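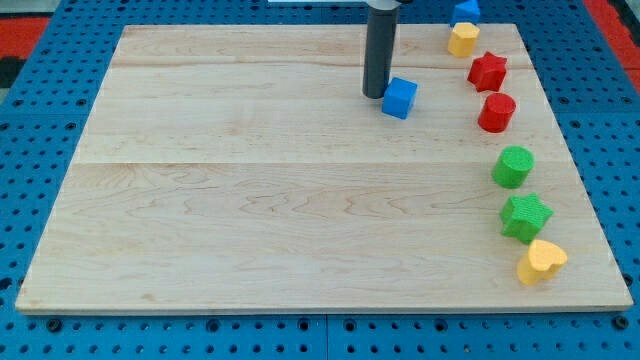
木の板の上の作業。指のすぐ右に青い立方体、板の右側に色のついたブロック

Bidcombe研究所 公開日の訪問記
文:Eduard Kopecký

2023年5月6日、Bidcombe研究所の公開日に行きました。駅からバスに乗り、坂の上の停留所で降りると、門はすぐ見つかりました。私は普段、工場の搬送装置のソフトウェアを書いています。ロボットアームは専門ではありませんので、理解が足りないところがあるかもしれません。

午前の見学は5人のグループでした。最初の部屋で、Prorniaという計画ソフトウェアの説明を聞きました。物をつかまず、押すだけで目的の場所まで動かすための計画を作るものです。アームの先には濃い灰色の円柱形の指が一本、下向きに付いていて、先端は丸くなっています。相手は星形、ハート形、円柱などのブロックです。

私が最初に質問したのは、押したときの回転についてです。立方体の面の真ん中を押せばだいたいまっすぐ進みますが、少しずれると回り始めます。星形ではもっと難しく、どの角に指が当たるかで結果が変わるそうです。担当の方の答えでは、Prorniaは長い軌道を一度に決めません。短い押しの候補を1000個作り、それぞれの結果を予測して、一番よいものの始めの部分だけを実行します。そのあとカメラでもう一度位置を確かめ、また候補を作ります。考え方は私の知っている予測制御と同じでしたので、ここは安心して聞くことができました。

認識の部分はCletachという別のプログラムです。色で大まかに分けてから、輪郭で形と向きを求めます。画面には推定した輪郭が細い線で重ねて表示されていました。指がブロックの近くにあると、カメラから一部が隠れます。その間は前の推定値と指の動きから位置を補うそうですが、隠れている時間が長いと、線が実際のブロックから少しずつ離れていくのが画面でも分かりました。担当の方はそれを隠さずに見せてくださいました。私はこの態度をとても好ましく思いました。

木目も問題になるかと尋ねましたら、色の判定にはほとんど影響がなく、困るのはむしろ影だということでした。ブロックの影を輪郭の一部と間違えると、中心の位置がずれ、押す点もずれます。現在は影の領域を別に学習させているとのことです。

昼食のあと、記録を見るための道具Bakkerを自分で操作させてもらいました。時間のつまみを動かすと、その瞬間に選ばれた計画と、選ばれなかった候補が一緒に出ます。4回続けて失敗した試行の記録があり、並べて見ると、どれも指が下りる位置が板の奥の端に近すぎました。目標の距離だけを評価して、端までの余裕を評価に入れていなかったのが原因だったそうです。私の職場では記録を表の形で読んでいますから、このような道具がうらやましいです。

残念だったのは、説明の声が隣の部屋の換気の音で聞き取りにくかったことと、資料が一枚しかなかったことです。Prorniaの新しい版は7月に公開する予定だと聞きました。候補の数を減らしても同じ精度が出るかどうか、そのときに自分のパソコンで試してみるつもりです。

帰りのバスは一時間に一本でした。行かれる方は、先に時刻表を調べてください。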